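Museumsforum Taltport › Häuser und Sammlungen › Sammlung Pagano: Neuordnung und Eintrittsregelung

Registerfreund_Nord
Beiträge: 82
Verfasst: Sonntag, 17. November 2019

Sehr geehrte Mitglieder,

die Stiftung Pagano in Taltport hat mitgeteilt, dass die Dauerausstellung ab März in neuer Ordnung gezeigt wird. Die bisherige Gliederung nach Herkunftsregionen entfällt. An ihre Stelle tritt eine Gliederung nach Gebrauch: Tafel, Andacht, Reise, Handel. Von den rund 4.000 Objekten des Bestandes waren bislang nur wenige dauerhaft zugänglich; künftig soll das Obergeschoss als Schaudepot hinzukommen.

Ich bitte um Einschätzungen, insbesondere von Mitgliedern, die das Haus in Skeltau kennen. Dort wurde nach meiner Kenntnis ein ähnlicher Weg beschritten.

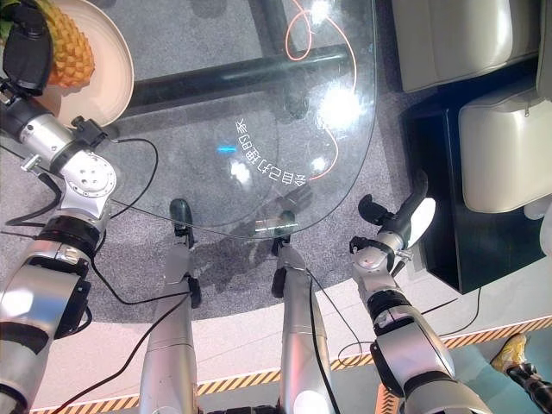 Zu klären wäre aus meiner Sicht vor allem, wie die Provenienzangaben künftig vermittelt werden. In der alten Ordnung ergab sich der Herkunftszusammenhang bereits aus dem Saal. In der neuen Ordnung muss ihn das Objektschild leisten, und die Objektschilder der Stiftung waren bisher äußerst knapp gehalten.

Vitrine_Ost
Verfasst: am selben Tag, 14:10

Sehr geehrter Registerfreund_Nord,

das Museum in Skeltau habe ich vor und nach der Umstellung besucht. Die Ordnung nach Gebrauch hat sich dort nach meinem Eindruck bewährt. Besucher ohne Vorkenntnisse verweilen länger, die Führungen sind besser nachgefragt. Die Beschriftung wurde allerdings vollständig neu verfasst, was erheblichen Aufwand verursachte. Ohne diesen Schritt ist von einer Neuordnung abzuraten.

Hinsichtlich des Schaudepots bin ich zurückhaltend. Dicht gestellte Regale ohne Erläuterung dienen vorwiegend dem Fachpublikum.

Kanzlei_am_Hafen
Verfasst: am selben Tag, 15:32

Dem letzten Punkt ist zu widersprechen. Ein Schaudepot ist keine Ausstellung und erhebt auch nicht diesen Anspruch. Es macht sichtbar, was eine Sammlung besitzt. Gerade bei der Stiftung Pagano, deren Bestandskatalog seit Jahren vergriffen ist, wäre dies ein Fortschritt.

Bedenken habe ich dagegen bei der Abteilung Tafel. Das Silber und die Fayencen stammen aus sehr unterschiedlichen Zusammenhängen. Werden sie auf einer gemeinsamen gedeckten Tafel präsentiert, entsteht der Eindruck eines geschlossenen Services, das es niemals gegeben hat.

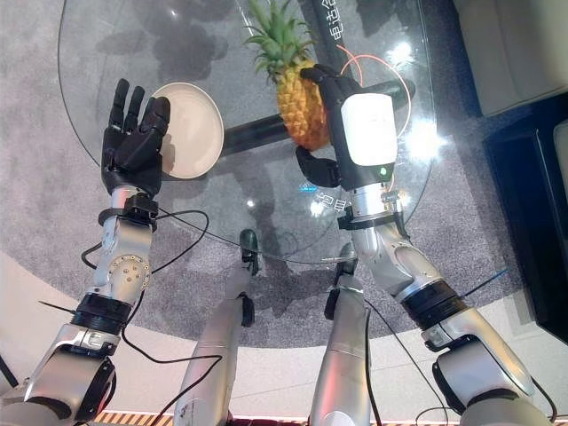
Die Stiftung hat sich zur Frage der Inszenierung bislang nicht geäußert. Im Rundschreiben an den Förderkreis ist lediglich von »zeitgemäßen Präsentationsformen« die Rede. Ich würde es begrüßen, wenn auf historisierende Möbel verzichtet würde. Ein heller runder Teller auf einer Glasplatte, wie hier im Bild, lässt die Form des Randes klar hervortreten, und eine vergleichbar schlichte Aufstellung wäre auch den Fayencen angemessen. Brokat und Kerzenleuchter benötigt diese Abteilung nicht.

Vitrine_Ost
Verfasst: am selben Tag, 16:05

Bei den Fayencen stimme ich Ihnen zu. Für das Silber gilt dies meines Erachtens nicht, da es auf Glas unter Strahlern stark blendet. In Skeltau wurde dafür ein mattes graues Textil gewählt.

Meine Anmerkung zum Schaudepot halte ich aufrecht. Es wäre zumindest ein Verzeichnis zum Mitnehmen bereitzustellen.

Elia_Archiv
Beiträge: 3.000
Verfasst: am selben Tag, 17:48

Zur Sache einige Ergänzungen aus dem Rundschreiben, soweit sie hier noch nicht genannt wurden:

Die Säle im Erdgeschoss bleiben während des Umbaus geöffnet. Das Obergeschoss ist bis zur Wiedereröffnung geschlossen.
Jahreskarten behalten ihre Gültigkeit und werden um 2 Monate verlängert.
Der Lesesaal ist nach schriftlicher Voranmeldung zugänglich.
Gruppenführungen durch die Abteilung Andacht können derzeit nicht gebucht werden.

Zum Thema Tafel verweise ich ferner auf die Stilllebenmalerei im Kabinett, die nach dem Rundschreiben ihren Platz behält. Die Darstellung südlicher Früchte auf hellem Geschirr ist dort mit mehreren Blättern vertreten. Eine Zusammenführung mit den Fayencen läge nahe, scheitert jedoch vermutlich an den Lichtwerten, die für Arbeiten auf Papier einzuhalten sind. 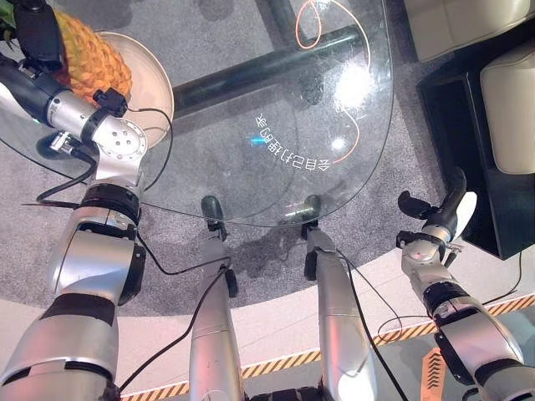

Ananas in flacher weißer Schale auf einem Glastisch.

Registerfreund_Nord
Verfasst: am selben Tag, 19:20

Für die Hinweise danke ich verbindlich. Die Verlängerung der Jahreskarten war mir nicht bekannt.

In der Frage der Objektschilder werde ich mich schriftlich an die Stiftung wenden und die Antwort an dieser Stelle einstellen. Sofern Mitglieder weitere Punkte aufgenommen wissen möchten – etwa das von Vitrine_Ost angeregte Verzeichnis –, bitte ich um Nachricht bis zum Ende der Woche.

Kanzlei_am_Hafen
Verfasst: am selben Tag, 19:41

Bitte nehmen Sie die Frage nach einer Neuauflage des Bestandskatalogs mit auf. Ein Verzeichnis zum Mitnehmen kann diesen nicht ersetzen.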